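Re: Drivurska – wrist-only policy, flat parts result

August, 4:40 pm
Posted by: list member, Bivport bench

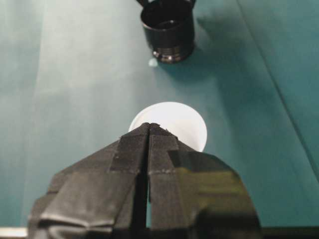

The 24-point gain is what I'd like to see taken apart before anyone builds on it. The claim is that the policy learned to pick flat parts from the wrist view alone. Maybe. But look at what the wrist view gives it at this stage of the approach: the fingers are closed up together and they hide the middle and lower part of the white disc, so all that's left to steer by is the upper arc. Bright white on teal cloth, too. I could find that edge with a threshold and a circle fit. The cloth also goes from nearly mint on the left to dark green on the right, and I don't see anything in the writeup about whether start positions were balanced across that.

> We trained on 700 demos from Zitotero and held out 2 object
> types. Success on flat parts went up 24 points over the Poon
> baseline with no overhead camera. We think this shows the
> policy has a usable sense of contact.

"Sense of contact" is a big jump from a success rate. Was the tape on the fingers the same for the baseline runs? Fresh wrap grips differently from wrap that's fraying at the tip, and on a thin part I'd expect that to matter more than the network does.

What I'd want before citing this:

- baseline rerun with the same fingers, same wrap
- a gray disc on gray cloth
- results per seed. I count 6 in the config and one number in the table

Happy to be wrong – we'd use it here if it holds up. I'd also take the raw logs over another plot.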